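The Long Table Habit

I started having people over for breakfast because I was bad at dinner. Dinner has courses, and somebody always asks about the wine, and by ten o'clock I'm yawning into my sleeve. Breakfast asks for so much less! You boil some eggs, you put out bread, and everyone goes home before lunch.

The idea came from Josiane Perrin, my neighbor when I lived on Rey Street. She kept her door propped open one morning a month, and whoever smelled the coffee could walk in. I went the first time in my slippers (I thought I was returning a pan) and stayed for 2 hours. Her rule was that you brought something you already had in the house. Half a jar of plum jam was fine. So was a single banana, which I have personally contributed more than once.

When I moved out to Flelleck I didn't know a soul, and that first April was cold and gray and very quiet. I wrote "Breakfast, come as you are" on the back of an envelope, taped it up in the window of the Grasora bakery and then spent the whole next day wishing I could take it down.

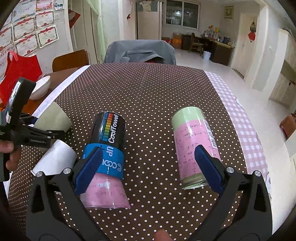 Three people came. One was Quang Thái, who lived across the road and had waved at me exactly once. He brought rice porridge in a pot wrapped in a bath towel, and it was so good that the rest of us more or less ignored my eggs. Nadège Rolland came with her teenage son, who said nothing for an hour and then talked about eels until I had to start clearing up. I've liked that kid ever since.

I've made plenty of mistakes. One spring I got ambitious and tried to do pancakes to order, and I spent the whole morning with my back to my own guests, sweating over the stove while they had a lovely time without me. Now anything hot has to be finished before the first knock. I bake oatmeal in a big dish, or I do a pan of potatoes and onions and let it sit in the oven with the heat off.

Coffee is the other thing. My little pot makes enough for two polite people, and for a long time I was up and down all morning refilling it. Then Solène Mallet lent me her big thermos - she has never asked for it back, and I've never brought it up.
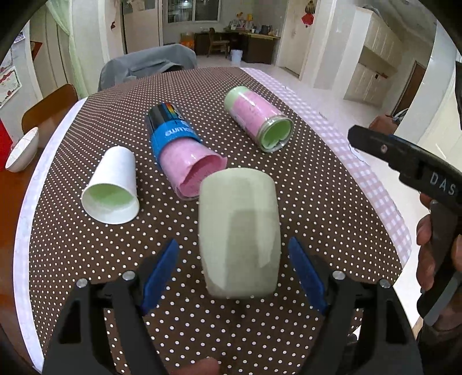

A mug on the polka-dot tablecloth.

People ask me how you get strangers to talk to each other before noon, and I wish I had a clever method. Mostly I give them jobs. Thomas Pagano is shy, the kind of shy where he studies the spines of your cookbooks, so I hand him the bread knife the minute he's through the door. By the time the loaf is sliced he's been asked for six slices by six people and he's fine. Somebody else can hunt for the honey. It's usually behind the flour.

The guest list drifts, and I've stopped worrying over it. Nadège works weekends now and comes when she can. Quang has taken over a shelf of my fridge with his pickles, and he checks on them like they're houseplants. Last month a couple drove over from Omimholm because they'd heard about the porridge, and they ended up doing all the dishes while I sat down with my feet on a chair.

If you want to try it, pick a morning and tell three people. Use the plates you have. Mine don't match and two of them are technically saucers. And buy more butter than you think you need, I mean it, we've run out every single time.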